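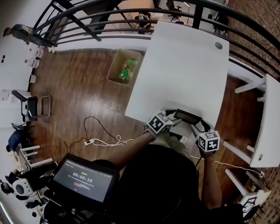

Fig. 1. Two hands over a white table.

Ergonomics for Everyday Spaces
Handout 6: Table height, reach, and why your shoulders hurt

Okay, so last time we got through chairs (mostly — we never did finish armrests, and I'm going to leave them for the review session). Now it's tables. I love tables! You'll spend a huge chunk of your life leaning on one, and most of them were bought by somebody who only looked at the price.

Start with elbow height. Sit the way you normally sit, let your upper arms hang, bend your elbows to a right angle. For typing you want the surface at that height or a little under it. For fine handwork, like sewing or fixing a watch, you go higher, so your eyes get closer to the job and your neck doesn't have to do all the bending. For heavy work such as kneading dough you go lower, so you can lean in. Write those down, they come back on the final.

Next, reach zones. The near zone is what you can touch with your elbows staying by your sides. The far zone is what you can touch with your arm stretched but your back still on the chair. Past that you're bending at the waist, and if you do it 300 times a shift you'll feel it at dinner. Put the stuff you use constantly in the near zone. Sounds obvious, but go look at your own desk and tell me where the stapler lives.

Bohdan Bilyk's old study of the packing line at Wurnport is in your reader. He moved the tape dispenser in from the far zone and changed nothing else, and complaints about sore shoulders dropped off over the following months. Please read the part on how he asked the questions, too. Xiaoqing Deng thinks the survey nudged people toward the answer he wanted, and I go back and forth on it. We'll argue it out in class.

A word on edges. A hard, square front edge presses on the underside of the forearm, right where you'd rather not have pressure. Rounded is better. A folded towel works fine if you're stuck with what you've got.

For next time: measure your elbow height sitting and standing, in inches, shoes on. Then measure 8 surfaces you use at home — kitchen counter, desk, bathroom sink, whatever — and mark each one high, low, or fine for what you do there. Bring a sketch of your reach zones on plain paper. Stick figures are okay.

Reading: Pakzad, chapter on work surfaces. Skip the tables at the back.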